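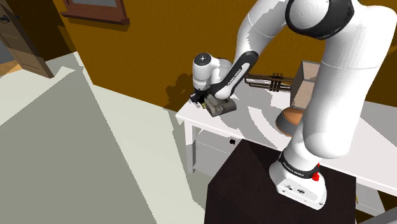 *White table, gray boxy object.*

The ferry to Walier leaves at 5, and I was on it with a loaf of bread, my grandmother's rain hat and a jar of starter between my knees. I had never been so happy to be that cold!

The island has one hill, one road and one bakery, and the bakery is called Broken. Everybody asks about the name. When the old oven cracked right down the middle, the owner painted BROKEN on a board and hung it in the window so people wouldn't walk up the road for nothing. They walked up anyway. They stood in the rain and talked, and someone brought a kettle, and by the time the new oven came over on the boat the board had been there so long that it was the name.

I was going to learn the dark loaf. You can't get it on the mainland (I tried, oh, I tried, I ruined a whole winter of rye) and the baker had written to me in green ink: Come in September, bring your own starter, don't wear good shoes.

She met me at the door with flour up to her elbows.

"Is that it?" she said, and took the jar out of my hands before I could say hello. She unscrewed the lid and put her whole nose in. "Apples. A bit of wet dog. Good!"

I could have kissed her.

We mixed that same night. The dough was heavy and gray and it stuck to everything, the bowl, the scraper, my eyebrows. She weighed out 843 grams for every loaf, and when I asked why such a funny number she pointed at a stone on the shelf. It was smooth and flat with a white stripe through it. The first baker had carried it up from the beach at Gudeta, on the far side of the hill, and used it on the scales because she had no weights. There had been real weights in the drawer for years. The stone still had the shelf to itself.

"And after baking?" I asked.

"Seven hundred and something. Seven hundred on a good day. The rest goes up the chimney and the gulls get to smell it."

We slept upstairs, over the oven, and I have never known a floor so warm. I kept my socks off just to stand on it. Out on the water the boats were coming in with their little lights, and someone down on the quay was singing badly and with great joy, the same verse over and over.

She woke me in the dark by knocking on the stairs with a rolling pin. The dough had come up over the rims of the baskets, wobbling and shiny, full of bubbles that popped when I breathed on them. Nine loaves! I slid them in one by one, and the last one was mine, with a crooked cross cut in the top.

Then the smell came. Malt, smoke, something like the inside of an old church, something like toast. I sat down on a flour sack and laughed out loud.

"Wait until it's cool," she said.

I waited until she went to open the shutters. Then I tore off the heel and ate it standing up, burning my fingers, with the butter running down my wrist and the first customers already stamping their boots outside the door.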